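Wolmont water flosser, four months in

My dental hygienist has been after me to floss for as long as I've been going to her. I'd promise, buy a fresh spool, do it nightly for a week and then find the spool in March behind the cotton balls. So when the practice in Hallham started keeping the Wolmont countertop water flosser at the front desk, I caved and bought one on my way out (still numb on the left side, so possibly not my sharpest moment as a shopper).

I've used it pretty much every night for four months now, and I like it a lot more than I thought I would!

First, the mess. You will soak your mirror. You will soak your pajamas. The trick is to lean right over the basin, put the tip in your mouth BEFORE you hit the button, and keep your lips mostly closed so the water just dribbles out. It looks terrible and it works. Took me maybe a week to get the hang of it, and now I can do both rows in a couple of minutes without changing my shirt afterward.

Pressure goes from 1 to 11. I started at 2 because my gums bled if you looked at them funny, and I'm up to 6 these days. I tried 11 once, for science. Don't. My brother-in-law uses his at 9 and says it feels like nothing, so I guess mouths vary.
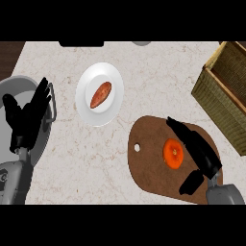
Tegwen Bowen wrote in to say that she had the same bleeding at the start and it settled down after roughly 25 days on the lowest setting, but that she still uses string between her two back molars, where the jet never quite gets popcorn skins out. Same for me, Tegwen! I keep a little pack of the Nnaji waxed floss for exactly that spot. My hygienist says the water thing is great alongside string and she'd rather I did both, and she said it in that voice, so I do both.

Now the grumbles. It's loud. If anyone in your house goes to bed before you do, they'll know when you're flossing. The tank holds enough for one person but not two, and the lid has a lip on the underside that gets slimy if you don't wipe it. I empty mine every night and leave the lid off, and once a week I run some warm water and a splash of white vinegar through it, then plain water after. The hose is also shorter than I'd like, and it's coiled, so it keeps tugging the handle back toward the base like a dog that wants to go home. 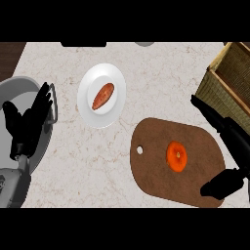
The tips are the other thing. You get four in the box, each with a colored ring so a family can share the base, and the replacements are not cheap. I had a Rorkside cordless one before this (died in a suitcase, long story) and its tips don't fit the Wolmont, which annoyed me more than it should have because I still had a whole bag of them.

Would I buy it again? Yep. At my last cleaning there was a lot less scraping along the bottom front teeth, and my gums didn't bleed when she poked around with the little measuring stick. Could be the flosser, could be that I'm finally doing something every night. If you have braces or a bridge, ask your own dentist where to start on the pressure. And if you're short on outlets near the sink, look at a cordless one, because the cord on this is no longer than the hose.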